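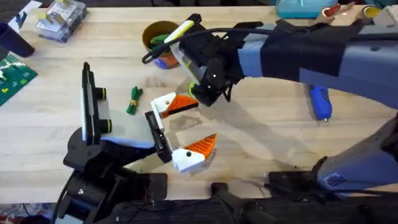
How long does it take to get a Rekska kit running once the box arrives? Most customers need one afternoon for the assembly and another morning for calibration, says Yasmine Mansour, and she would know, having answered the support line since January.

We had coffee with her and with Sixten Berge, who designed the two-arm kit and still packs a good many of the orders himself. He is a generous talker, and the first twenty minutes went to cable routing before we got near our own list.

"People want to know about payload, and I understand that," he told us. "But what you live with day after day is the fingertips. They wear, they get dirty, you want a different shape by Thursday lunch — so we made them quick to swap." Replacement tips come in sets, and there is a drawer in the workshop with over 300 of them, which he insisted on showing us.

Mansour is more interested in the software, called Zudness, and in the people who get stuck on it. She has closed 368 support requests so far, and she remembers a surprising number of them. "The calibration page used to be awful, I'll say that freely," she said, laughing. "Someone wrote me three long emails about one button. He was right about the button!" It has since been moved.

We asked what a small shop should think about before ordering. Berge wants buyers to measure the bench first, and to leave more room between the two bases than seems sensible. Mansour would like them to read chapter 3 of the manual, the one on emergency stops, before they plug anything in.

A version with a longer reach is being tested with Signe Fjeld's repair shop. Berge wouldn't give us a price, though he did pour more coffee and go back to the subject of cables.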